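Ticket 276 — Ditano dishwasher, white film on everything
Status: open, waiting on part

Entry 1
Righto, starting this log because Zumcombe support asked me to write down what I've tried before they'll book anyone. The machine is a Ditano, bought secondhand in November, and every load comes out with a chalky white film. Glasses are the worst, but the bowls have it too, and they feel gritty when you run a thumb round the inside. I wiped one with vinegar and the film came straight off, so I'm guessing minerals or leftover detergent. The teal bowl is one from the set I've been using to compare loads. 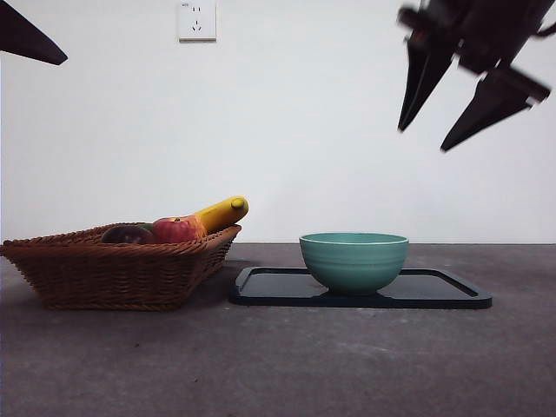

Entry 2 — salt and rinse aid
Topped up the salt (it was bone dry, oops) and filled the rinse aid to the line. Ran the long program with Sovadix powder, same as always. Glasses a bit better, bowls exactly the same. The panel also threw code E36 near the end, then cleared itself when I opened the door. The manual lists everything up to E30 and then gives up!

Entry 3 — filter and spray arms
Pulled the filter out and gave it a scrub with an old toothbrush. Fair bit of gunk in there, including a whole bread tag. The lower spray arm had three blocked holes, which I cleared with a toothpick. Ran it again at 9 pm with half the powder and the bowls on the bottom rack this time. 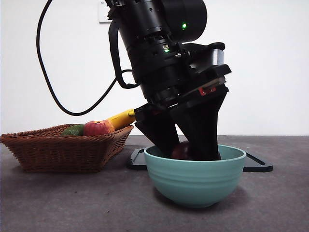
Bowls were nearly clean after that, so I was feeling pretty chuffed until E36 came back on the very next load, and this time it stayed on. Rang support and got a lovely bloke who reckons it's the inlet valve — not enough water coming in, so the powder never rinses away properly.

Entry 4 — part ordered
Kpodo had the valve for $78 with postage. I've turned the tap off under the sink and we're washing by hand for now. Can someone please confirm whether I need to drain the sump before I tip the machine back? Happy to do it either way, I'd just like to know how many towels to put down.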